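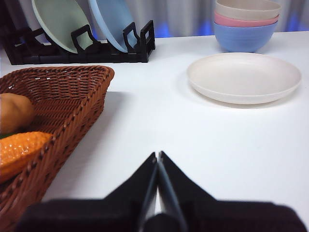 About Wonau

Wonau is a training and research organisation for robot teaching. Our staff guide robot arms through everyday household tasks, either by hand or by remote control, and the recorded movements are used by our partners to teach machines to do the same work unaided.

Our work centres on the kitchen and the dining table. Operators practise with plates, bowls, baskets and toy food, and each task is repeated from many starting positions. A typical task is recorded 300 times before it is passed to the review team, led by Lavanya Sundaram. Recordings that show hesitation are kept and labelled separately – they have proved useful to our partners at Hurnon.

The organisation was founded by Jayanthi D'Souza and Prakash Mathew, and now employs some 20 operators at our Plirnov site. New operators complete a course under Mohandas Unnithan, beginning with hand guiding and moving on to remote control.

Visits by schools and colleges are welcome during May and should be arranged in advance with the Plirnov office. Enquiries about joint projects should be addressed to Chandrasekhar Rajan, Head of Partnerships.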